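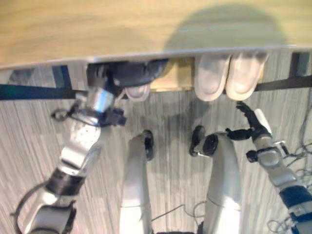
Low reach. Right hand up by the white shoes, left one at the table edge too.

Company > Who we are > About Jornton

About us

Jornton is a small shop in Clesuletti. Two of us, one van, too many hex keys. We look after robot hands and grippers for people who bought a robot and now have to live with it. Fingers, finger covers, wrist cables, the bits that wear out first and get budgeted last.

Quick version, as most of you come here from the order page: the kit is called Dorito, the visit is called Tarigan. Kit comes in the mail. Visit is us turning up. You can have one without the other.

How it started

Philomena Akpalu was fixing packing machines. Bernice Dankwa was running the test floor at a place that made lab arms. Both kept getting the same call – the arm is fine, the fingers aren't. Pads peeling, a screw backing out of the mount, a cable snagging on the table leg every time the arm went low. The maker wanted the whole hand shipped back. Weeks gone, for a part that fits in an envelope.

So we started doing the envelope. First kits went out one October from Philomena's dining table. Bernice named it Dorito after the shape of the first cover we cut, which was terrible and fell off. Name stayed. Cover got better.

What's in the Dorito kit

Finger covers, two sizes. Spare screws for the mount, already sorted. Cable clips, the soft kind that don't bite. A strip of thread lock dots. A card with torque settings, printed large, becuase the old card was unreadable with gloves on. Kit is $896 with the fit check included. Shipping is extra and we charge what it costs.

Covers are good for 4000 grips on cardboard and cloth by our own bench test. Less on rough wood, a lot less on anything with grit in it. If yours go sooner, send them back, we want to see the wear. Always interested in the wear.

What it won't do: make a weak hand strong. It won't fix a bad motor either. And no, we don't do suction cups. Ask the suction cup people, they're nice.

What happens on a Tarigan visit

We come to you and work on your floor, with your table and your mess. Please don't tidy up first. A robot that behaves in an empty corner and then hooks its own cable in the real room is exactly the robot we want to meet.

Fingers first. Covers off, mounts opened, screws checked, covers back on. Then the wires at the wrist, where most of the trouble lives. After that we do reaches – high, flat, low, under things. Under a table edge is the one we spend longest on. Arm angles get awkward, there's a rail or a leg close by, and the thing you want is down in shadow. Shoes are a good target for this. Odd shape, rounded toe, not much to hold on to. Bags and folded cloth are good too.

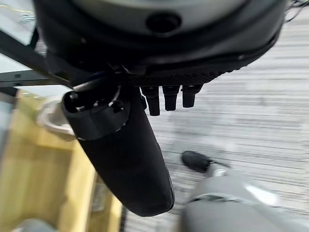
Finger close up. Rounded tip, matte black cover, mount above it.

We look at wrist views as much as we watch the arm itself. A worn tip shows up there early, same with a loose loop of wire by the mount. If your setup has a wrist camera, have the login ready, please. Last spring we lost a whole morning to a password.

You get a written sheet the same day. What we changed, what we left alone, what to keep an eye on. Handwritten if the printer in the van is sulking.

A visit takes most of a day. Mondays are for bench work so don't ask for Mondays. We drive anywhere we can reach and get home from the same night – further than that, call and we'll work something out.

Who does what

Philomena does the visits and most of the phone. Blunt on email, much friendlier in person. Bernice cuts the covers, runs the bench and writes the cards. If the card is wrong it's Bernice you want, and she'd like to know before you tighten anything.

We don't sell robots. We don't get a cut from anybody who does. Asked weekly, so it's going on the page.

Getting in touch

Phone before 4 pm is best. Email is slower but we read all of it. Send a photo of the finger and the mount, plus the model number off the hand, not off the arm. Wrong covers are the number one return and it's nearly always the arm number.

Comments

gripworn: Had the kit since winter. Covers great, clips great. Card says to tighten the mount before fitting the cover, but the small size goes on easier the other way round?

Bernice D.: Yes, small size is cover first. Card is being reprinted. Sorry!

tomas_k: Would you do a visit with two arms on the same day? Same room, same model.

Philomena A.: We would. Start early, and have lunch figured out, there's never anywhere open near these places.

lowshelf: $896 is steep for covers and screws. Fit check was worth it though, we'd have ordered the wrong size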